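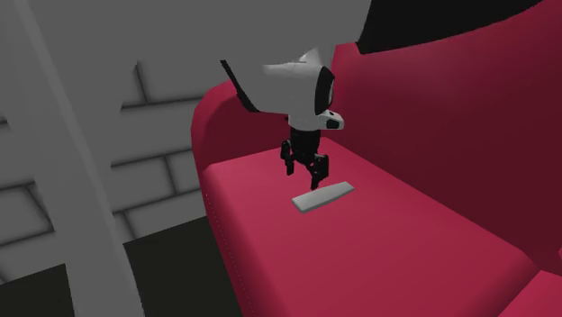

A white robot arm over a red sofa, rendered.

October 13, 2024
By the Gurnora fan blog
3 min read
Print | E-mail

Pre-watch inspection: Gurnora, season 2 box set

I run through this list every time I buy an anime set used, and the Gurnora one gave me plenty to write down! 527 minutes of show on four discs, bought in July, only opened now (yes, I know).

Case and hinges: OK. One tab is a bit loose but it still clicks shut.

Disc surfaces: OK on 1, 2 and 4. Disc 3 has a hairline scratch near the outer rim. Played it all the way through and it skipped once, in the Gredetti harbor fight of all places. Marked as WATCH.

Flashing lights: FAIL, sort of. Episode 17 has a long strobe during the Clerner duel and there's no warning card before it. If that kind of thing bothers you, keep a lamp on and sit well back, or skip to the part where Ibarra walks out of the smoke. You'll miss some nice sword work but the plot still makes sense.

Volume jumps: WATCH. The opening song is way louder than the talking. I turned it down for every single episode and then forgot to turn it back up, so I missed half of what Ibarra said to his sister.

Subtitles: OK. Two typos, both on disc 2.

Booklet: 136 pages, all there, no stains. Spoils the finale on the first spread, so don't open it early!

Extras: not checked yet. The menu for the art gallery takes forever to load and I wanted my dinner.

Recheck disc 3 after cleaning.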